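3. Collecting Demonstrations
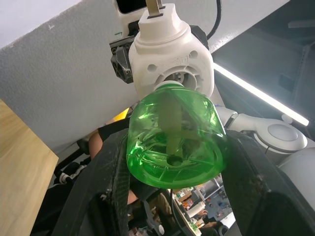
Figure 2. Wrist camera view during a bottle demonstration. The green bottle is held between the two gripper fingers, with its neck at the white printed housing.

All training examples were gathered by teleoperation. An operator moved the arm with a hand controller and watched the wrist camera stream on a monitor. We chose bottle insertion as the main task because it calls for close alignment and leaves little room for error at the neck. The same policy network was later trained on the pooled data from all sessions.

3.1 Procedure

Each episode began with the bottle already in the gripper and the arm at one of several start poses. The operator brought the neck up to the housing, corrected the angle, and pushed until the part seated or the attempt was called off. Episodes were stopped by foot pedal. We did not set a time limit, but operators were told to give up on an attempt after two failed pushes and mark it as such.

We recorded 103 episodes with the Plukeo controller. Of these, 72 ended with the bottle seated and were kept for training. The rest were stored separately and used only to train the failure detector in Section 5. A further 50 episodes were recorded with the older Ikine controller, and these serve as the held-out set.

3.2 View and occlusion

The wrist view keeps the contact area close to the camera, as in Figure 2, but the fingers and the bottle cover a good part of the image. The green plastic lets light through and also reflects it, so the outline of the bottle changes with the pose of the wrist. The background is cluttered as well and includes shelving, cables, and people. We left all of this in the recordings and did no masking. Cropping to the housing was tried in an early version of the Grisow pipeline and made training less stable.

3.3 Labels

Success was marked by the operator at the end of each episode and checked by a second person from the recording. When the two disagreed, the episode was dropped. Gripper force was logged but is not given to the policy.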